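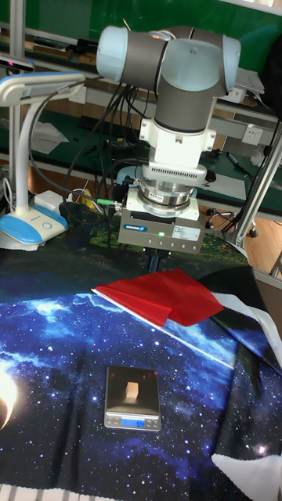 Page last changed: July, 4.15 pm

The Plerkar bench cell – what to buy, what to borrow, and what to leave for next year

Most people who ring us about the Plerkar have already decided that they want a robot arm and have only just begun to wonder what goes round it. We're very happy to have that conversation at any length you like (ask anyone who has telephoned us near lunchtime), but it does seem kinder to put the bulk of it on a page, where you can read it with a cup of tea and the budget sheet open beside you.

The Plerkar is our smallest cell. It's meant for light handling on an ordinary table: picking up a small part, putting it on a scale, reading the weight, moving it along, and perhaps doing something gentle with a piece of cloth or packaging in between. You can see that sort of work at the top of the page, with a little wooden cube on a digital scale showing 54, and the gripper pointing down at a piece of red fabric. If your job looks anything like that, do read on. If you're lifting castings or stacking crates, please look at the larger cells first, as you'd be buying the wrong thing from us and we'd both be sorry.

What comes in the price

The standard Plerkar order covers the arm mounting, the adapter between wrist and tool, the cable set, the table frame and a day of setting up at your premises. The arm itself and the gripper are quoted as separate lines. We used to wrap everything into a single figure and customers quite rightly asked us to stop – plenty of you already own an arm that's sitting under a dust sheet somewhere, and it's a shame to pay for a second.

A force sensor between the wrist and the gripper is an optional line too. Our advice is to include it from the start if you'll be handling anything soft or pressing down on anything at all. Adding one later changes the length of the tool, and then every taught position wants looking at again, which is a long and rather dull afternoon for somebody.

Choosing a gripper

A parallel gripper is the sensible first purchase for small square-sided things. Do spend some of your money on fingers! The body tends to last through several projects and the fingers hardly ever do, so we suggest a line in the budget for a spare pair and another for having a special pair made once you know what you're really picking up. Send us a sample part, or several if they vary, and we'll tell you what we think before you order.

Think about the cable as well. It has to follow the wrist through every turn, and a cable that's comfortable in one pose can be pulled tight in another. Allow a generous loop, and clips to keep it tidy, and ask for the next length up if you're in any doubt. We've never had a customer send one back for being too long.

Room on the table and round it

The table frame is 115 cm wide, and that's the dimension to check against your doorway as well as your floor. It arrives in one piece. Leave yourself space to walk round at least three sides, and try not to put the cell where its only free side is the one the arm swings towards. A nearby bench is a great comfort for the laptop, the marker pens and all the small tools that gather during setting up, and wall sockets on the bench will save you trailing a lead across the floor.

Lighting is cheap and people forget it. An ordinary desk lamp will do very nicely for a start, provided it stands clear of the elbow as well as the tool – the elbow travels further than you'd expect when the hand is working low.

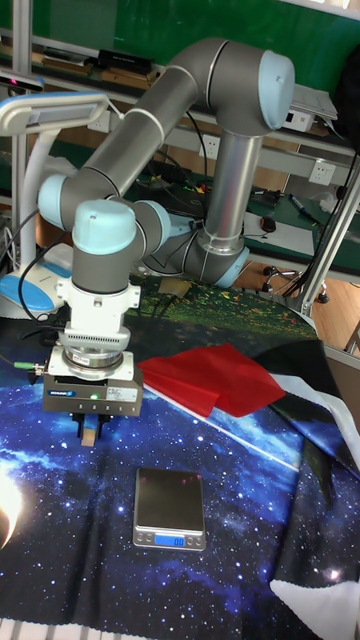 Zulmira Seixas wrote to us after her first season with a Plerkar to say that the scale had been the hardest thing to budget for, and that she wished we'd said so sooner. She had put down the price of a kitchen scale and then found she needed one with a data lead, a steadier platform and a cover against draughts, and she reckoned that anyone planning to weigh things with a robot ought to choose the scale before the gripper. She also asked us to mention that fixing it down in a marked place saved her more time than any of the software.

We've taken that to heart, and the scale now has its own line on the quotation form. If you're only trying an idea out, a small bench scale with a display that somebody can read is perfectly respectable. Once the readings have to go anywhere without a person writing them down, move up to a model with an output, and tell us which one it is so that we can check we have the right lead in the stores at Ristinport. The payload of the cell in its standard form is 2 kg including the gripper, so do take the weight of the tool away before you get excited about the weight of the part.

Spreading the cost

Delivery is 13 weeks from a signed order, and it's nearly always the gripper fingers that set the pace if they're being made specially. Many of our customers split the purchase over two budget years, with the frame, arm and gripper in the first and the sensor, better scale and any camera work in the second. We can hold the quoted prices for the second half as long as both halves are on the same order, so please mention it at the beginning (it's much harder for us to arrange afterwards).

The Dundeo care plan is £143 a month. It covers a yearly visit, replacement cables and telephone help, and you can leave it with a month's notice. A busy teaching lab will probably be glad of it. A small workshop with someone handy on the premises may well prefer to pay per visit, and we shan't press you.

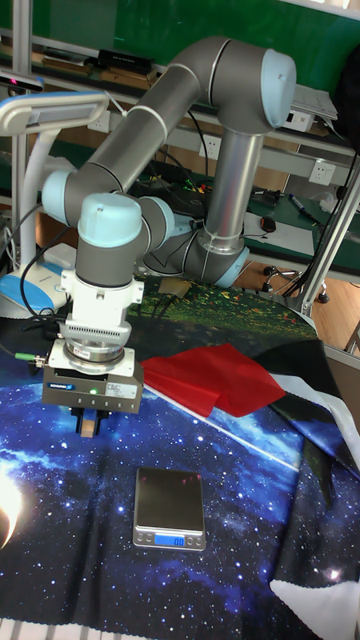

Then there's the matter of people's time, and it belongs in the plan just as much as the hardware does. Put aside a fortnight for whoever is going to look after the cell, with their other work properly covered. They'll spend the first few days simply moving the arm about slowly and finding out where it can and can't reach, and that's time very well spent. You'll also need a risk assessment for your own task in your own room. We supply the arm-side paperwork and a blank form, and we'll gladly read through your draft, but the assessment has to be yours.

If you'd like to try before you buy, the Loureiro room at our Ristinport workshop can be booked by the half day, mornings being quieter. Bring your parts, bring your scale if you've chosen one, and bring whoever will be using the cell as well as whoever is paying for it. There's a kettle, and parking behind the building.

To ask for a quotation, tell us the heaviest and lightest part, the width across the faces you'd like to grip, whether you already have an arm, and the month you need everything working. A rough sketch of the room is a great help too, even on the back of an envelope.

Home | Cells | Grippers & fingers | Care plan | Book the Loureiro room | Contact

Dundeo's website uses cookies to remember your quotation basket. Accept | Change settings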